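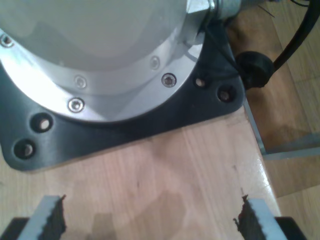 3. Starting your first chapter

1. Open Plurnisent and choose New Memory. Skip the title. You'll hate it by Thursday anyway.
2. Pick one place you knew before age 11: a porch, a creek, an aunt's kitchen.
3. Write for 19 minutes without fixing anything.

Note: The timer can't be paused. We've heard all the excuses.

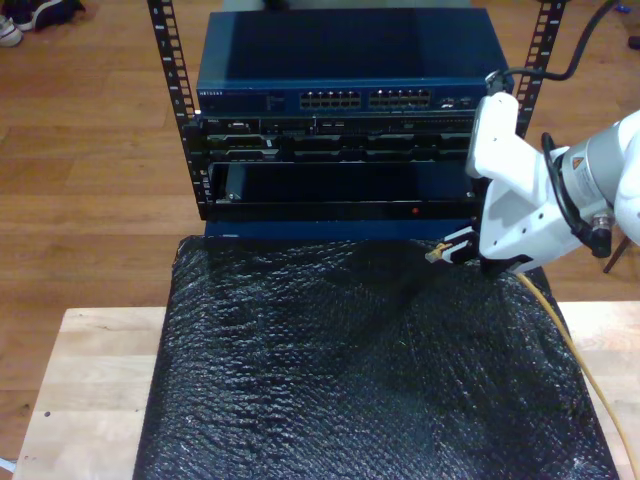
4. Tap Relatives and add anyone you mentioned. Nicknames are fine.
5. Press Keep. Your draft goes to the Drawer, where it stays private for 3 days.

Caution: Share With Family sends the chapter to everyone on the list, including the cousin in paragraph two.

Comments

Jade Bouchard: Step 5 caution should be in bigger type. Ask my cousin.

creekkid38: Can I merge two porches?

Bener: Yes, under Places > Combine. I have four in mine.

Contact Nuson Support | © Nuson | Back to top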